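Laundry room, Stanness — August check
Inspector: Dirk Mulder

Gasket: OK. Wiped all the way around, including the fold everyone pretends isn't there.
Door hinge: OK. Screws tight.
Drum: OK. One sock removed, owner at large.
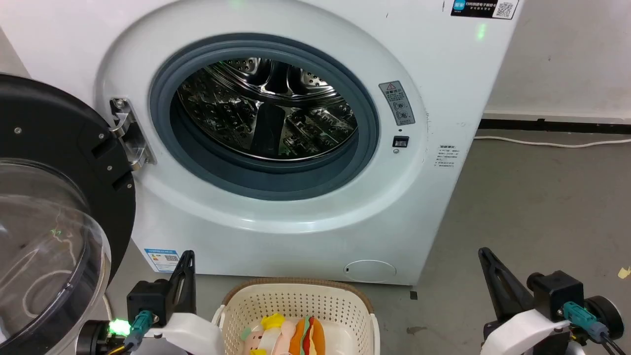 Photo: Stijn Van Beek / Cluddale

Warning label: present, beside the door opening. In Chinese, so residents have one more excuse for not reading it.
Drain filter: FAIL. Cover opens fine, contents do not bear describing. Clean and recheck.
Door left open between loads: OK, for once.
Hoses: not checked — Aerts has the flashlight again.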